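Mayrhofer Hand-Crank Grain Mill: Two Years In

I bought the Mayrhofer mill from a kitchen shop in Salville to replace an electric one that had become too loud for a house with a sleeping baby. It cost 430 dollars, a lot for something you have to turn yourself. It has been clamped to the same counter ever since and gets used most mornings.

Flour quality is good. Hard red wheat comes out fine enough for sandwich bread in a single pass, and rye needs two. The adjustment knob has clear stops, so going back to a setting is easy. Corn is the weak spot. Popcorn kernels jam at the throat unless you crack them first on the coarsest setting, and the manual doesn't mention it.

Effort is moderate. A loaf's worth of flour takes me the length of a radio news bulletin. My older kid can turn the crank on the coarse settings but gives up on the fine ones.

The drive is all metal, with a steel spur gear behind the crank. The cheaper Ukeck mill I borrowed before buying had a nylon one, and it had started to slip under load. The Mayrhofer has never slipped, though it does make a low grinding sound.

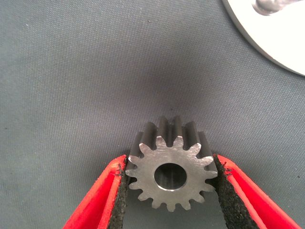
Sirkka Peltonen wrote in after my first post on this mill to say that hers got noisy in its second winter and went quiet again once she cleaned out the old grease and put in a thin coat of food-safe lubricant. She also thinks the factory uses too much of it, and that flour dust turns the extra into paste. I tried her method in January and the sound dropped by half.

Cleaning is otherwise simple. The burrs come out with one wing nut and need only a dry brush. Don't wash them. The hopper is small and has to be refilled for anything over two cups, and the lid is loose enough to fall off if you bump it.

The clamp fits my counter but not the thicker table at my sister's. Measure first. Karncombe sells a longer clamp that fits, for more than I wanted to pay.

I would buy the mill again for wheat and rye. For corn I'd look at something else.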